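Ticket 91: Grey cabinet, door will not stay shut

Tue 9 January
Logged by Florence Pelletier
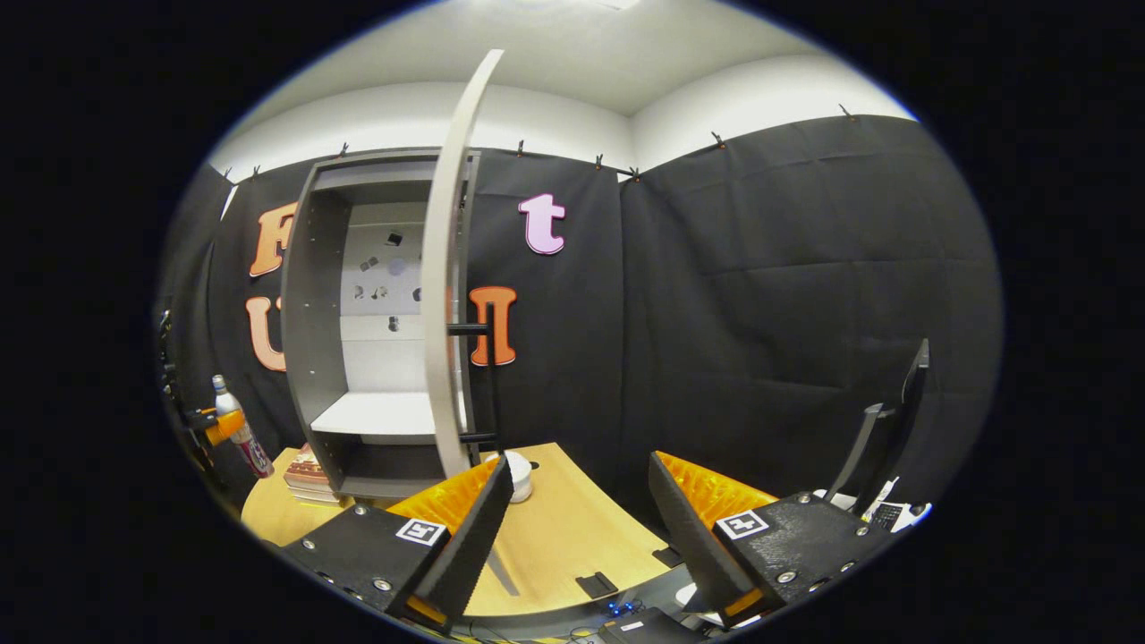 Cabinet with door open, black handle at right. Shelf at mid-height.

Reported fault: door on the grey Ravden cabinet drifts open after closing. Gap at the latch side is worst when the upper shelf is loaded.

Checks made
1. Level. Tabletop is true in both directions. Ruled out.
2. Obstruction. White lidded container stands near the foot of the door. Moved it 60 mm back and closed the door again. Fault unchanged. Books to the left of the cabinet are clear of it and were left in place.
3. Shelf. Removed and refitted. It had been sitting proud of its rear supports and was touching the inside of the door – refitting cured most of the gap, but the drift remained.
4. Hinges. Lower hinge screw slack, took 18 turns of the small driver before it bit. Upper hinge sound.
5. Handle. Fixings tight, no action.

Interim result: door holds when closed gently. If pushed hard it rebounds and opens again.

Cause: shelf misplaced, lower hinge loose, catch worn. Palacios list the catch as good for 1,000 closures, and this one is original to the cabinet.

Action: replacement catch ordered from Okeo, due in February. Until it is fitted, keep heavy items on the bottom level and close the door by the handle. The Zesine catch held in stores has the wrong hole spacing – do not fit it.

Status: open, awaiting part.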